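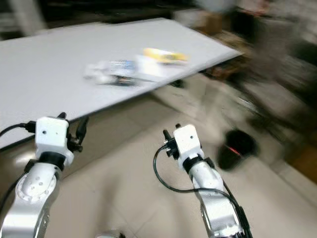 The two-arm build at the Simville workshop got its second arm in April, and the Eynon project now has both sides bolted down and wired. Each arm has six joints and weighs less than we planned for, so the old base plate stayed. The wrists are still the white cube modules from the first version, with black connectors on the sides and the cable run outside the arm in a loop. We tried routing it inside and gave up after the third pinched wire. The loop takes up room, but it can be swapped without taking the wrist apart. If you are copying this build, leave more slack than the drawing says. Our first cables were 200 mm and pulled tight when the wrist turned all the way. The new ones are 500 mm and have given no trouble.

Power comes from a 12-volt bench supply on its own switch. The controller boards are from Gergate, bought used, and one of them needed a new fuse holder. Updated wiring notes are in the binder by the door. Please write changes in pencil and put the month next to them.

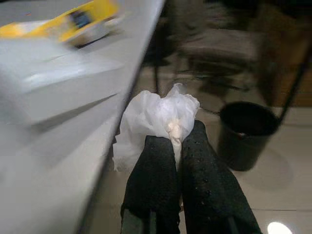
Most of the evenings since then have gone to the tidy-up job, which is to clear small trash off the table and drop it in the bin. Hard boxes were easy from the start. Soft things took longer, and the grip force had to come down a good deal before paper behaved. A tissue is the test piece we use most, held between the tips of the two black fingers, with the round black bin standing on the tile floor past the table edge. The textured finger surface matters more than the motor setting. Smooth pads let thin paper slide — we went through two sets before changing over. The log stands at 202 tries, and the misses are mostly at the pickup end. We have not settled on a bin position yet, so please measure before you start a run and write it on the sheet.

Next on the list are a proper cable clip for the wrist and a stop button that can be reached from both sides of the table. Anyone with a spare enclosure that would fit the button can leave it on the Eynon shelf.

Kultarura Workshop Newsletter | Contact the editors | Copyright Kultarura | Back to top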